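Call for student participants: Drarkard Robotics Club, computer disassembly project

Posted Jul 25, 2026

The Drarkard Robotics Club is taking applications for its disassembly and reassembly project. The project team programs a robot arm to take parts out of used desktop computers and put replacement parts in. We have places for up to 11 new members. You do not have to be studying engineering or computer science, and you do not have to have been in the club before.

Background

The project started as an entry for the Prernley Challenge, a student competition in which teams automate a repair job of their choice. Our team chose desktop computers. They are easy to get, the parts are fairly standard within one model line, and most of the steps can be done without a screwdriver. Last season we reached the second round. The arm could pull a memory module and a hard drive, but it was slow and it failed too often when the case was not lined up with the table.

This season we want to finish the full set of tasks in the rule book. The computers come from the college surplus store and from Vevano, a local refurbishing shop that lets us have machines it cannot sell. We wipe or remove the drives that come with them before any student work begins.

What the work is like

Most sessions are spent at the table. A computer goes down on its side with the panel off, the parts to be installed go into a fixture tray next to it, and the team works through one task at a time. A task might be taking a hard drive in its caddy from the tray and seating it in the case. Members first do the job by hand and write down every motion. Then they move the arm through the same motions, save the positions, and run it slowly with one person at the stop button. After that comes a long stretch of repeat runs and small corrections.

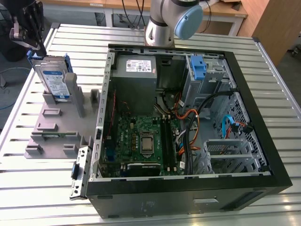

Expect the repeat runs to take up more of your time than anything else. Before we call a task finished, it has to be run 100 times, and each failed run gets an entry in the log saying what went wrong and at what step. Last season's log had 137 failure entries for the hard drive task alone. A large share of them came down to the grip slipping on the caddy or the part meeting a rail at a slight angle. Reading that log is the first thing new members are asked to do.

Fixtures are the other big part of the project. We design and 3D-print our own trays, and they get changed a lot. A post that is a little too tall can keep the gripper from closing, and a slot that is too tight will hold on to the part when the arm lifts. If you like drawing parts, printing them, finding out they are wrong and printing them again, there is plenty of that to do.

Open roles

Arm programming. You will teach positions, write and edit motion programs, and keep the program files in order. Some experience with any programming language is required. Experience with robot arms is welcome but we will train you.

Fixtures and gripper parts. You will measure computer parts, draw trays and finger tips, and print them. You should have used some kind of 3D modeling software before, at school or at home.

Testing and records. You will run trials, fill in the log, and put together the summary sheet for the weekly meeting. No technical background is needed. You do need to be patient and write clearly.

Hardware preparation. You will open the computers, check that the parts are complete, label them, and reset the case and the tray between runs. It helps if you have built or repaired a computer.

Competition documents. You will write the project report and the poster for the Prernley Challenge. Please send us one page of something you have written, on any subject.

When you apply, list your first and second choice. People do move between roles during the season, and anyone in the club can sit in on any session.

Time and place

The team meets in Room 316 of the Brandão Building. There are two lab sessions a week, both in the evening, plus one short planning meeting. We ask members to come to the planning meeting and at least one of the lab sessions. In the month before the competition the lab is open more often and most people put in extra time.

The season runs through the end of the spring term. If you can only join for the fall, say so in your application. We can usually find a place for you in testing or hardware preparation.

Requirements

You must be enrolled at Drarkard for the coming year, full time or part time. First-year students may apply. You must complete the lab safety session before you enter the arm's work area, and you must repeat it if you miss more than a month. Closed shoes are required in the lab. Long hair must be tied back, and lanyards and loose sleeves are not allowed near the table.

This is an unpaid student activity. There is no membership fee. The club covers printing material, tools and competition entry. Travel to the final is paid for if the team qualifies, but meals are not. Students in the automation minor can ask to have one season counted as a lab elective. That request goes through the department office and should be made before the term starts.

How to apply

Pick up a form from the box outside Room 316 or download it from the club page. Fill in both sides. On the back there is a question asking you to describe something you took apart, whether or not you got it back together. Please answer it in a full paragraph. We read these closely, and a bicycle or a kitchen timer is as good an answer as a computer.

Forms can be left in the same box or sent to the club mailbox. Applications are read in the order they come in and we will stop when the places are filled. Everyone who applies will get a reply. Applicants we would like to meet will be invited to a lab session, where you will spend an hour working with the current team on whatever task is on the table that evening.

Related items

Prernley Challenge: rule changes for the new season
Lab safety session: sign-up sheet
Surplus computers wanted
Fixture tray files, version list
Automation minor: lab elective request form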